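About the Hedlow Reliquary Register

April 11, 2009
By Muthoni Mutiso

The Hedlow Reliquary Register records relics, reliquaries and their supporting papers held by parishes, religious houses and private chapels. It was set up to give diocesan archivists a single reference number for each object, so that a relic moved between altars, lent for veneration or placed in storage can be traced through its paperwork.

The Register holds entries from 178 parishes and 12 religious houses. Each entry consists of a reference number, the name of the saint as written on the document of authentication, the date and issuing office of that document, the condition of the seal, and the present place of keeping. Dimensions are given in millimetres. Where the thread or wax seal is broken the entry is marked "open" and no statement is made on the contents.

The Register does not authenticate relics. Questions of authenticity belong to the bishop of the place and are passed to his office unopened. We do not value objects, and we do not arrange sales or exchanges.

Entries are made on the Marchand form, now in its sixth revision. The form runs to four sides and may be filled in by the parish priest or by a person he names in writing. Completed forms are checked against the diocesan inventory by Emmanuel Mrema and Tatu Gachanja. Latin documents are transcribed in full, with abbreviations expanded in square brackets. Over 110 transcriptions are open to readers in the Wotness reading room, by appointment. Entries for objects kept in unlocked churches are closed to the public.

Salim Tanui is Registrar. Erasto Barasa is responsible for storage guidance and for the Bundska supplement, which covers vestments and altar linen associated with named saints. The supplement was begun in February and has its own numbering, prefixed B.

Corrections should be sent in writing and must quote the reference number. Please allow 6 weeks for a reply. Original documents should not be posted.

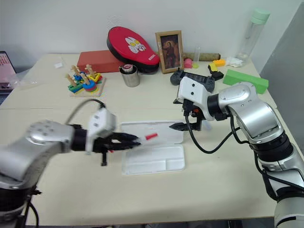
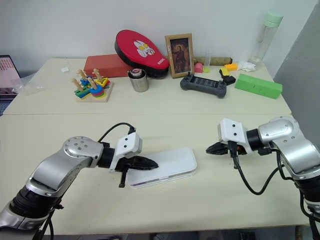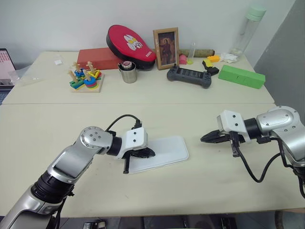

Robot arms at a table, three views.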